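Horport office, second floor — monthly walk-through, May

- [x] Exit signs lit, both stairwells
- [x] Extinguishers charged, tags current
- [ ] Hallway clear to 40 inches. Paper boxes by the copier again — move to storage.
- [x] First aid kit stocked
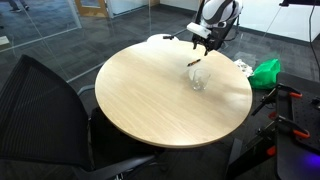

- [ ] Emergency lights. Unit 89 dropped out during the test. Battery on order from Travik.
- [x] Electrical panel door closes and latches
- [ ] Carpet seam lifting outside the restroom. Taped for now, needs glue.

Recheck open items before the June walk-through.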